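How to Give an Old Laptop a Second Life With More Memory and a New Drive

Posted Wednesday, May 4, 2022

I love this job. There is hardly anything you can do with a screwdriver and a free evening that pays off as well as putting an SSD and some extra memory into a tired laptop. The machine I'm using for this guide is a Doucet with a 15-inch screen that I bought refurbished a few years back. By last December it took so long to start that I'd go make coffee and come back to the spinning circle. Now it's the one I reach for first!

The steps are much the same for most laptops with a removable bottom panel. If yours has its memory soldered to the board (lots of the thin ones do), you can still swap the drive and skip the memory part.

What you need

A 2.5-inch SATA SSD at least as big as the data you want to keep. Mine is a Prostent.
Memory that matches your laptop's type. DDR3 and DDR4 don't fit the same slot, so look up your exact model before you buy.
A small Phillips screwdriver, size 0 or 00
A plastic pry tool or an old guitar pick
A USB-to-SATA adapter cable
A small dish for screws

Step 1: Back up and clone

Copy anything you'd hate to lose onto an external drive first. Yes, even though you're about to clone the whole thing. Clones fail now and then, and a second copy of your photos costs you nothing but a little patience.

Next, plug the new SSD into the adapter cable and the cable into a USB port. Open your cloning program (I used Munimeck, but plenty of others work the same way), choose the old drive as the source and the new one as the target, and read that screen twice before you click Start. Getting those two backward wipes your files. If your drive is encrypted, have the recovery key written down on paper before you go any further.

My clone took 90 minutes. Keep the laptop plugged in, turn off sleep mode, and leave it alone.

Step 2: Shut down and open the case

Do a full shutdown, not sleep or hibernate. Unplug the charger and anything in the USB ports. If the battery comes out from the outside, take it out now, then hold the power button down for 15 seconds.

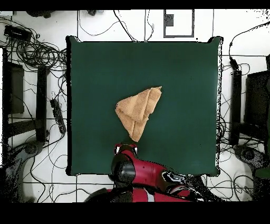
Pick a table with good light and set the laptop upside down, with the hinge facing away from you. You want something under the lid so it doesn't get scratched, and you want it flat. A mat like the dark green one in the photo makes a fine base, but I'd leave a terry towel like that off the work area, folded or not: the loops catch on case clips and shed lint, and tiny screws vanish into the pile. Save it for wiping your hands.

My Doucet has 2 screws hiding under the rear rubber feet, and I managed to forget them both times I opened it. If the panel won't budge in one spot, stop pulling and look for a screw you missed. Lay the screws out in the pattern they came from, because the lengths can differ. Then slide the pry tool in near the hinge and work your way around. The clips make an alarming snap. That's normal!

With the panel off, touch a piece of bare metal to get rid of any static. If there's an internal battery, unplug its connector by easing the plug straight back with the plastic tool. Never tug on the wires, and if the battery looks swollen, don't go on with the job at all.

Step 3: Swap the memory

Push the metal clips on either side of the stick outward and it pops up at an angle. Slide it out. The new one goes in at that same angle, with the notch lined up, and then you press it down until both clips click. If you can still see a lot of gold along the edge, it isn't in all the way.

Step 4: Swap the drive

Undo the bracket screws, slide the old drive away from its connector and move the bracket over to the SSD. Seat it firmly — it should go in without force — and screw the bracket back down. Reconnect the battery and close everything up, but leave the last few screws out until you know it starts.

Step 5: First boot

Plug in the charger and turn it on. The first start after a memory change can sit on a black screen a bit longer than usual, so give it a minute. If you get a "no boot device" message, the SSD is probably not seated, or the firmware is set to look somewhere else. Go into the setup menu and check the boot order.

Mine went from power button to desktop in 19 seconds. I restarted it again just to watch!

Keep the old drive in a drawer for a few weeks before you erase it. My next project is a Drostunis with a cracked hinge, and I'll post that guide once the part arrives.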